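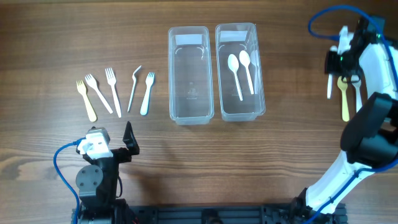
Idun Hovland had expected to dislike it. She told us she had sorted forks and spoons by hand for so long that her fingers did it without asking her, and that when the first robot arms were put on the bench in February she went home and looked at job advertisements. "I did not apply to any," she adds. "But I looked, and I think it is fair to say so in your press release."

We agree that it is fair, and we begin with it.

Grarstead, 28 July 2022

Jonby, the catering supply and return company in Grarstead, announces that it will continue with robot sorting of cutlery at its packing hall and will extend the work to a second bench after the summer. The decision was made together with the employees of the hall, who have worked beside the arms during the trial period and have voted on the conditions for it.

Jonby delivers plastic cutlery to canteens, nurseries and festivals, and takes back what the customers send in return. The returned pieces arrive mixed. Forks of several makes lie together with spoons, and pieces for adults together with pieces for small children. Until this year, all of them were sorted at long tables by people who stood for the whole shift. It is light work, but it is the same movement again and again, and many of the employees have reported pain in the wrist and the neck.

The sorting bench was built by Sturnton, a small engineering firm from the same district. The arms take single pieces from the table and place them in clear containers according to kind. The bench is not fast. An experienced person is still quicker than the arms when the pieces lie well apart, and much quicker when they lie in a heap. Jonby has chosen it for its patience and not for its speed.

Damaged cutlery has been the most difficult question. A fork with bent tines does not have the shape that the system expects, and it can be gripped in a poor way or be placed with the good ones.
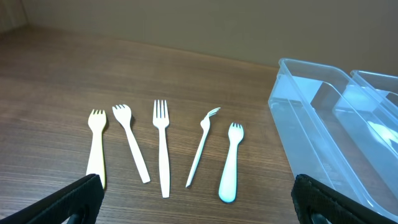 For this reason every container is looked through by a person before it is closed, and this will remain so. The employees asked for this rule themselves, and it is now written in the working instructions of the hall.

What changes for the people

No employee has lost his or her position because of the bench, and Jonby has given a written promise that this will hold for the second bench also. The hall has 30 employees. Some 50 per cent of the hours that were earlier used for sorting by hand are now used for other tasks: control of the containers, packing of orders, contact with customers about returns, and preparing the bench itself.

The last task has become an occupation of its own. Somebody must lay out the pieces, show the arms how a new type of spoon should be held, and stop the work when something goes wrong. Jonby calls this role bench leader. It is paid one step higher than sorting, and it was first offered inside the hall. There are at present 2 bench leaders, and Idun Hovland is one of them.

The employees have also had criticism. The most common is that the hall has become less social. At the long tables one could talk while the hands worked, but at the bench one has to watch. Jonby has therefore shortened the turns at the bench and moved the coffee break so that both shifts can take it together. Another complaint concerned the sound of the motors, and Sturnton has since lowered the speed of some movements. A third, that the light above the bench is too strong for the eyes, is not solved yet.

During the trial, the employees delivered 243 written remarks on small yellow cards. All of them have been read and answered, and many led to a change on the bench. The cards will stay in use.

Training

Employees who wish to become bench leaders can take a course during paid working time. The material was prepared with the training centre Bondarchuk and requires no knowledge of programming. Reading, practical exercises at the bench and a conversation with an experienced bench leader are included. Those who try the role and do not like it may return to their former tasks with no loss of pay.

Visits

Customers, schools and other companies of the district are welcome to see the bench in work. Visits are arranged through the office of Jonby in Grarstead. We ask visitors to come in small groups, as the passage beside the bench is narrow, and to leave bags and coats at the reception.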